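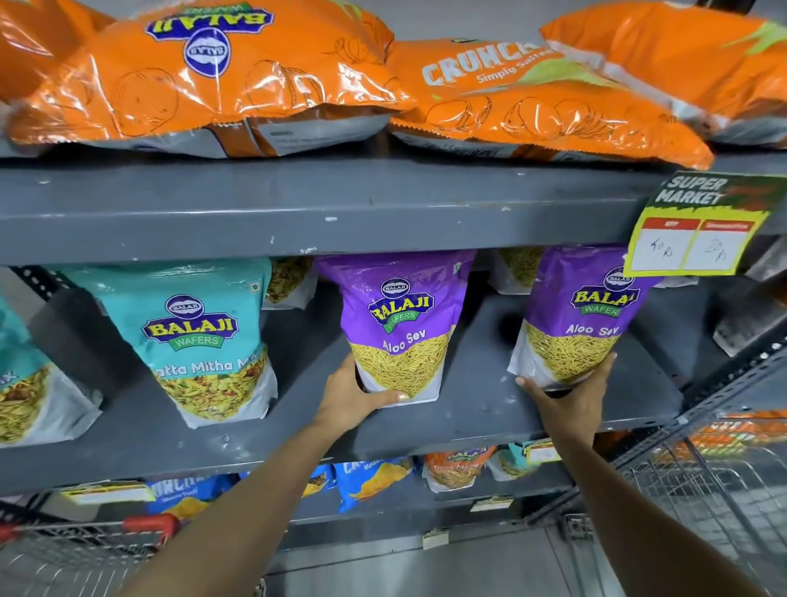

4 min read

Precious metals & portfolio tools

Section 3: Setting up a metals price alert in Cenoser

Cenoser will happily send you an alert every time silver twitches. Most of those alerts are worthless, and the default settings produce plenty of them. These steps get you to something quieter. They assume you've finished Section 2 and entered your holdings by weight.

1. Open Alerts, then New, then Metal. Choose the metal before you choose the currency. If you do it the other way round, the currency flips back to US dollars without telling you.

2. Set the currency to the one you'll be paid in when you sell. A gold chart in US dollars can look flat while the Canadian or Australian price is moving a fair bit.

3. Under Source, pick Spot. The other choice, Dealer Composite, is a blend of retail quotes supplied by Bremach. Peadar Hanrahan and I compared it with the counter price at Kinsella through February and weren't impressed. It lagged on the way down and kept up nicely on the way up.

Note: Spot is not what you'll get over the counter. Enter your dealer's buyback discount in the Spread field, or the value on your home page will flatter you.

4. Set the threshold as a dollar move. Percentage alerts reset at midnight and can miss a slow slide over several days. I use 80 for gold. Silver needs a separate alert and a much smaller figure.

5. Set Repeat to Once. "Smart Repeat" is switched on by default and is anything but. Fiorella Tedesco left it on for a single gold alert and had 311 messages by the end of the month.

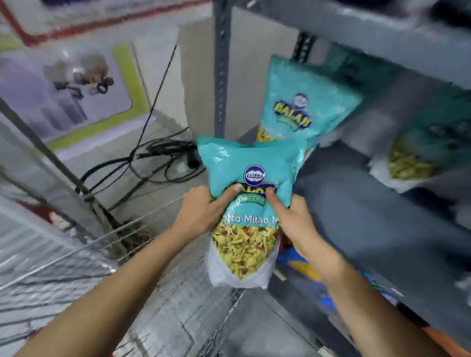
6. Turn off Signals. The tick box is at the bottom of the page, under Extras, and it comes back on after some updates. Signals are buy and sell prompts from a service called Stonitia. I've looked for a published track record and found only testimonials.

Caution: Accepting a Signal opens an order form with the quantity already filled in. Check that number before you touch anything else. There is no undo once the order has gone to a dealer.

7. Press Test. A message should arrive within a minute or two. If it doesn't, check your junk folder first, then Permissions on your phone.

8. Save, and write the threshold down somewhere outside the app. Alerts don't carry over to a new phone, whatever the help page claims – the holdings do, the alerts don't.

Note: The free plan checks prices once an hour. The paid plan says "live", a word that isn't defined anywhere in the terms. For someone holding coins in a safe, I can't see what the extra speed buys.

Section 4 covers exporting your records at tax time.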